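Tuesday, late. Quick one before I lose the thread.

Swapped fingers again. The Gradatance set went back on this morning, the long tapered ones with the slot near the tip, and I've been running them on clothes all afternoon. Stubby pads are in the drawer. I still like the stubby pads for boxes and cups and anything with a hard side. Cloth is a different story. They shove it along in front of them and you end up with a ruck of fabric and closed jaws and nothing in between.

Thin tips get under an edge. Mostly. Depends on the hem, depends how hard you come down, depends on whether the sofa cushion feels like giving a bit. Volkan reckons the cushion is doing half the work and I should try the same thing on a bare table before I say anything nice about the fingers. Fair. Will do.

Other thing I wanted to sort out was cameras. Wrist view versus head view, whether I need both.
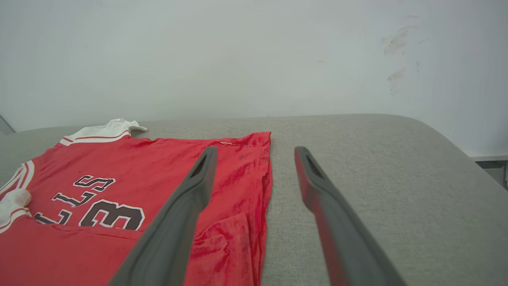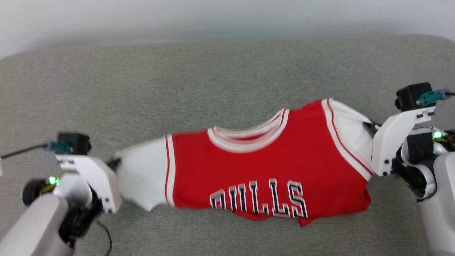

Same jersey, wrist then head.

My feeling so far: wrist cam wins for the last few centimetres, easily. You can see where the edge of the cloth sits between the fingers and that's the only thing you care about right then. But it has no clue which way up the garment is. Lettering helps a person, doesnt help my grasp picker one bit. Head cam knows the overall shape and is the only one that can tell me if both arms are pulling evenly. Then an arm gets in the way and it's blind at exactly the wrong moment. So, both. I was hoping to drop one and save the bandwidth. Oh well.

Cables are still a pain. Every time I change a finger I end up rerouting something, and the Fonseca clips I bought are a hair too small so they pop off when the wrist rolls. Leonilde says zip ties and stop fussing.

Controller next. The Traltau one is smoother when the two arms hold the same item, no argument there. The old one fights itself, you get this little tug back and forth once the fabric goes tight. But the Traltau config is a mess, one file, 703 lines, and the force limit is set in 2 seperate places. Changed one, forgot the other, spent ages blaming the gripper. Colour me annoyed.

To do:

- bare table test (for Volkan)
- lower closing force on trim and collars, thick bits need less than I thought
- ask Weronika if she still has the rubber tip covers
- try a towel, something with no armholes
- back up the config before touching it again!!

Might get to the towel tommorow if the arms are free in the morning. Off to find dinner.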